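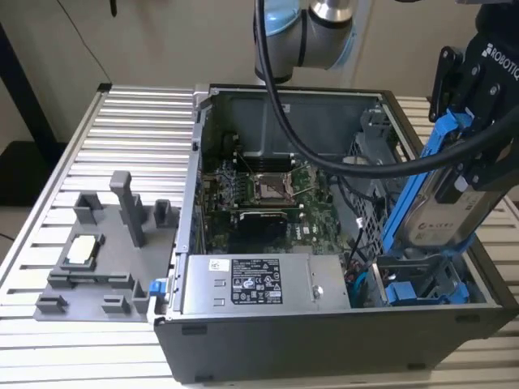 Stripping an office tower for parts, and putting one back together

The office tower is the least interesting computer anyone owns, and for that reason it is the one I end up working on most. A small accounting firm in Bragança replaces its machines, they sit in a hallway for a season, and then Joana Pacheco sends me a message asking if I want them before the recycler comes. I always say yes. I now have a fairly fixed order of work, and since Martim Aguiar asked me to write it down, I am writing it down.

Position first. I lay the case on its side with the panel off and the interior facing up. Working on an upright tower means fighting gravity with every screw, and a dropped screw goes under the board. With the case flat, a dropped screw usually stays where you can see it. Turn the supply off at the wall, pull the cord, hold the power button for a few seconds, then touch bare metal on the chassis before touching anything green.

Take photos of the cable routing before moving any of it. In a business tower the front panel leads and the drive cables are cut to length, and they only reach if they go back the way they came. I used to trust my memory on this. Raquel Valente then watched me spend an evening looking for why a fan header would not reach its fan, and the answer was that I had run the lead on the wrong side of the drive cage.

Drives

The drive comes out first and goes in last. On the Dell in the picture it rides in a blue plastic caddy, and I have come to prefer this to any arrangement involving screws. Blue marks the touch points on a lot of these machines, so if a part is blue, try pressing or pulling it before you reach for the screwdriver.

Check the orientation of the drive in the caddy before it goes near the bay. The connector end has to face the cables. Obvious, yes, and I still got it backwards on the second machine of the last batch. The drive will go most of the way in the wrong way around and then stop. If it stops early, take it out and look. Do not lean on it.

Connect the data cable before the power cable. There is no electrical reason. The power lead is the stiffer of the two and once it is in, it pushes your fingers away from the other connector.

Shroud

The black plastic air shroud over the board is worth keeping. Hobby builders tend to throw these out because they look cheap and cover the parts. The cooling in a prebuilt case was designed with the shroud in place, and the fan curve in the firmware assumes it. I ran one machine without it for a week and the fan was audible from the next room. With it back on I had to check that the fan was turning.

Clean it in the sink with dish soap while it is out. Let it dry overnight.

Processor

This is the slow step. Release the retention lever, open the bracket, and lift the processor straight up by its edges. Before that you will have removed the cooler, and I recommend running the machine for a few minutes beforehand if it still runs, so the old paste is soft. Paste that has been in place for years can hold firmly. Twist the cooler slightly before lifting.

Put the processor somewhere with a defined place for it. Not on the bench, not on a paper towel, and not on top of the power supply, where I once left one. A tray with a recess of the right size is the correct answer. I print mine in grey because grey is what I have. A recess should be loose enough that the chip drops in under its own weight, and open at one side so that a finger can get under the edge. My first version had closed walls on all four sides and I had to turn the whole tray over to get the chip out, which defeats the purpose.

While the socket is open, keep everything away from it. No screwdriver passing over it, no cable ends hanging above it. If the contacts are in the socket and you bend one, you can sometimes straighten it under magnification, and I have done this once in three attempts.

Going back in, line up the corner mark, lower it flat, and do not press. The bracket does the pressing. It takes more force than people expect, and it makes a small creaking sound that is normal.

Memory and card

Memory goes in with both ends pressed evenly. I test with one module before fitting the rest. If the machine does not start with four modules you have learned very little, and if it does not start with one you have a short list.

Small graphics cards in these towers are usually there to drive a second monitor. I take them out and leave them out unless the processor has no graphics of its own. Check this before you close the case. Ikhsan Yeoh did not, and reported a dead motherboard to me at 7 in the evening with great certainty.

Power supply

I do not open power supplies. I read the label, note the ratings on a piece of masking tape, and blow the dust out from the outside with the fan blade held still. If it smells wrong it goes to the recycler. Do not assume that a standard supply will fit as a replacement in a branded office machine. Some use their own connectors and some are an odd shape, and an adapter can cost more than the tower is worth.

Where the parts go

Of the last batch, two complete machines went to Graça Lobo for the reading room, where they run a catalog and not much else. One became my backup box. It has an old drive with 449 GB of usable space after formatting, and it wakes up once a night, copies what has changed, and shuts down. The rest is in labeled bags.

Time per machine is now 45 minutes for a full teardown and cleaning, and 30 if I leave the processor alone. I leave it alone more often than I used to. If the temperatures are normal under load there is nothing to gain by opening the bracket, and every opening is a chance to damage something.

The remaining problem is the side panel on my backup box, which has a bent tab and does not seat at the rear. It is held with tape for now. If anyone has a donor panel, write to me, and please measure the distance between the tabs before you offer it.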